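# Sorting and storing plastic nut-and-bolt building sets

I have inherited a mixed lot of plastic construction toys: nuts, T-shaped bolts, perforated bars, a few curved plates. No instructions and no box. Should they be sorted by color or by shape, and what size of container works? The shelf is 12 inches deep. They are used on a mat and cleared away on Tuesday evenings.

*posted by Wetano*

---

**Hivero**

Sort by shape. Color tells you very little in these sets. The same color turns up on parts that do different jobs, and one nut shape may come in more than one color.

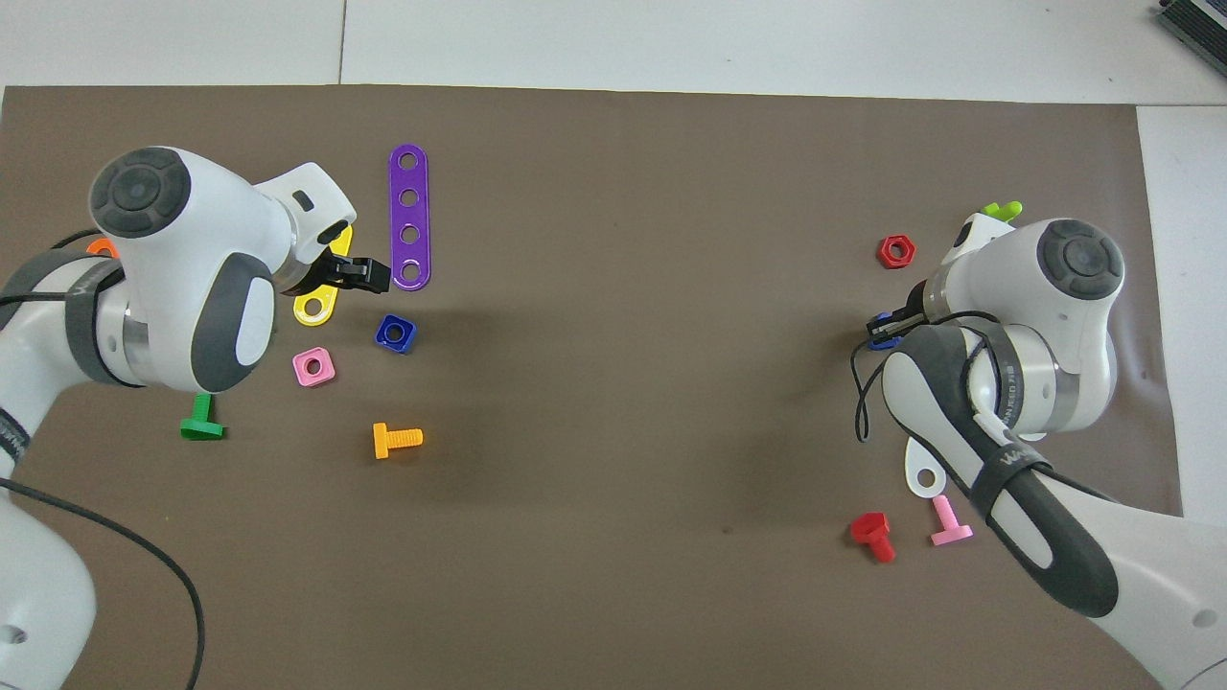
Bolts and nuts should be kept apart from the bars. A bar laid across a bin of nuts hides half the contents, and small parts end up underneath. I use the following order when clearing a mat:

1. Pull the bars and plates first. Sort them by hole count, straight separate from curved. A three-hole yellow bar and a five-hole purple bar go in different stacks.
2. Collect the bolts. Lay them on their sides in a shallow tray, heads at the same end.
3. Spread whatever is left across the mat with gaps between the pieces. Square, triangular and hexagonal nuts are easy to tell apart when they lie flat, much less so in a heap.

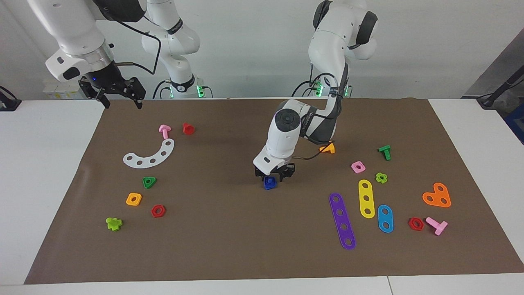 4. Pick up one nut shape at a time.
5. Put the cross-shaped pieces and anything you can't identify in a separate bag. Don't mix them with the nuts.

For containers, 14 shallow trays fit a shelf of that depth if they are stacked in two columns. I had 600 pieces in that arrangement. Deep tubs waste time.

---

**Pekier**

color is fine if its for little kids, they clean up faster that way

---

**Moen**

Agree with shape. Check the threads before storing. Run each nut down a bolt by hand and set aside any that bind. Wash in warm water with dish soap, no dishwasher, and leave them out overnight. A lot of 60 pieces takes one evening. Label the trays on the short side so the labels face out.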